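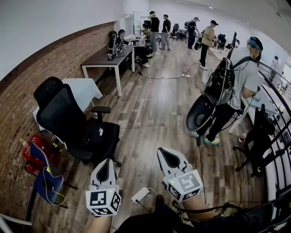 A pair of white hand-held grippers, one in each hand.

The revised timetable for the number 70 bus between Trallness and Dustivthorpe came into effect in February, and I have now used it long enough to set down some observations. Readers who travel only as far as Zodevham will find little changed. Those going through to Dustivthorpe should read the new leaflet with care before setting out.

The first departure from Trallness has been moved forward and now leaves at 6 in the morning. It connects with the early train at Dustivthorpe, which the old service missed by a few minutes. I regard this as a sound decision. Passengers who start work early had asked for it over several years, and the request was made again in writing by Nipon Hemmin, whose letter I was glad to sign.

The middle of the day is less satisfactory. There were formerly four buses between the morning and the end of the school day; there are now 2. Anyone with an appointment at the Dustivthorpe surgery must either arrive well ahead of time or allow for a long wait afterwards. The shelter there has one bench and no side panels. I have spent a good deal of this winter in the Cherkaoui café opposite, where the soup is reliable and the window gives a clear view of the stop, but it should not be necessary to buy lunch in order to stay dry.

A word on fares. The return from Trallness is unchanged. The weekly ticket may no longer be bought from the driver and must be obtained in advance from the post office at Zodevham, which closes for lunch. Several passengers were unaware of this when I last travelled, and the driver — to his credit — let them pay for a single and explained the matter patiently to each in turn.

The route itself remains a pleasure. Beyond Zodevham the road climbs beside the old quarry wall, and on a clear morning the estuary is visible from the left-hand seats. The hawthorn was cut back hard in the autumn and the view has improved as a result.

Comments on the timetable may be sent to the operator until the end of the month. I have asked for one further afternoon bus and for the shelter to be closed in on its western side. Forms are kept at the Zodevham post office, on the shelf beneath the parcel scales.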